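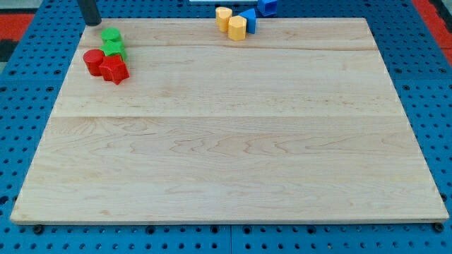

Rogelio Villanueva wrote to ask why the spring readings stop short in the Lerkcombe file, and whether the missing rows were lost or never taken. They were never taken. The gauge was out for repair and the rows are left blank on purpose.

Stivivden Rain Records

Daily rainfall totals from 17 backyard gauges in Lerkcombe, Magbanua and Gelletville, typed up from paper notebooks.

Version: 07/02/2025

Files

gauges.csv – one row per gauge, with town, height above ground and start year
daily.csv – one row per gauge per day
notes.txt – remarks copied from the notebooks, spelling left as written

Columns in daily.csv

gauge_id: matches gauges.csv
date: local date the gauge was read
rain_mm: total since the last reading
flag: blank, E (estimated) or M (several days in one reading)

Known problems

Readings over 60 mm were checked against the notebook page. Smaller ones were not, so expect typing errors.

Gauge 9 stood under a tree until it was moved in December. Its earlier totals are too low – leave them out if you need town averages.

The Magbanua notebooks used inches for the first 3 years. We converted these and rounded to one decimal.

Snow is melted before measuring in Gelletville only. In the other two towns winter totals are whatever the gauge caught.

Blank does not mean zero. A dry day is written as 0.0.

Use

Free to copy and change. Please name Stivivden Rain Records and give the version date. Send corrections with the gauge number and the date of the reading.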